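4.2 Account Linking Across Mobile Game Services
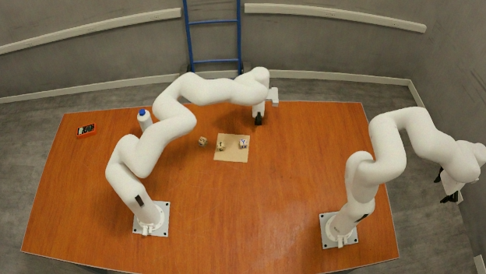
Figure 2. Simulated setup with two robot arms mounted on a table.

What happens to a player's saved progress when the same game is installed on a second operating system? In most titles the progress stays with the service that recorded it, and the second device starts from an empty profile unless the developer has added an account of its own.

We examined this behavior in Plillora, a puzzle game released on both major mobile platforms. Its publisher, Ganura, supplied anonymized sign-in records for one month (November). The records cover 3,807 players who opened the game on two operating systems. Of these, 3,696 had signed in through the default service on each device, and the remaining players had used the publisher's own account on at least one of them.

Profiles were matched with Thambiah, a record-linkage tool maintained by Leonor Paiva. A match required the same purchase token and the same display name. Display names alone were not accepted, as short names are often reused between regions. Purchase tokens alone were also rejected – family sharing lets several people hold the same token.

Players who relied on the default services showed two separate achievement lists in nearly every case. The lists rarely agreed. Achievements tied to story levels were usually repeated on the second device, while those tied to timed events were missing once the event had closed. Leaderboard entries were duplicated in the same way, so a single player could hold two ranks at once.

A smaller check was run on Usport, a racing title from the same publisher that asks for a publisher account at first launch. We reviewed 148 linked profiles by hand. Progress and currency carried over, but friend lists did not – these are still read from the platform service on each device. We therefore treat friend lists as a separate variable in Section 4.3 and leave them out of the progress measure.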